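The slipping tub fault: your questions
Last updated 25 Dec 2024

I've had the same handful of questions about the Skelier grippers over and over since we stopped recording, so I've put my answers in one place. If yours isn't covered, ask on the Fevanley board and I'll add it.

What went wrong?
The pads on the fingers wore through. We squeeze the hand-held grippers shut on things all day long, and the soft lining on the inside of each finger slowly goes shiny, then fluffy, then starts to peel. Once it's peeling, a smooth plastic tub slides about in the grip and now and then it drops. Nothing broke with a bang, which is partly how we missed it for so long!

When did it start?
I can't give you a day. The pads were new in April. Looking back through the session notes, people had been writing "slipped a bit" and "had another go" for weeks, and I'd put it down to tired hands. My mistake, sorry.

How many recordings are affected?
We had planned 800 for the tidying set. 494 were done when I called a halt. I'm going through those by eye, and any where the tub visibly twists or falls goes in a folder called "slips". Please don't delete them, Villanueva wants to look at them too.

Is it only the round tub?
Mostly, yes. It's the worst of the lot: smooth sides, a body that narrows towards the bottom, and a lid that catches your eye so you aim too high. Lifting it out from under the shelf is fiddlier still (you're coming in at an angle with very little room).
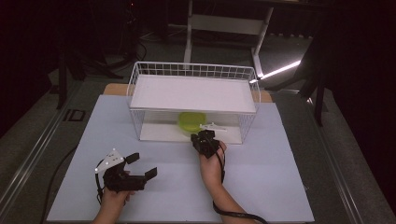
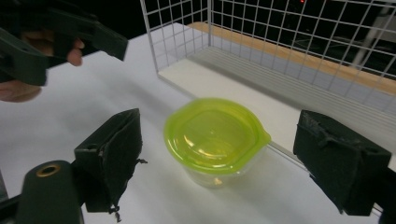 The tub job.

Can I just squeeze harder?
Please don't. It works for a few goes and then your wrist aches, and the extra squeeze grinds the pads down even faster. I tried it for a whole afternoon and regretted it the next morning.

Can I trim the loose threads and carry on?
Trim them if they're dangling where they could catch on a mesh or a lid tab, but trimming isn't a repair. A pad that's lifting at the edge comes off and a new one goes on, both fingers at once. One fresh pad against one old one pulls things sideways, and I've got the wonky recordings to prove it.

How often should I change them now?
Check every 30 recordings, change at the first sign of peeling. Give the glue at least 30 minutes before you pick anything up. Prirside sent us a thicker lining to try, and so far I like it, though it makes the fingers a touch fatter and you'll notice that in tight spots.

Is there a safety side to this?
A small one. A plastic tub on the table isn't going to hurt anyone, but the same grippers get used on heavier things, so no glass and no tins until your pads have been checked. And mind your cables while you're at it. If one has worked its way round your wrist, stop and sort it out before you reach for anything.

Do I need to redo calibration after a pad change?
Yes, the quick one. Close the gripper fully, open it fully, check the reading, save. If the closed reading is off, look for a blob of glue under the pad before you touch any settings.

When are we recording again?
When both pairs have new pads and I've finished the sorting. I'm up to the April ones.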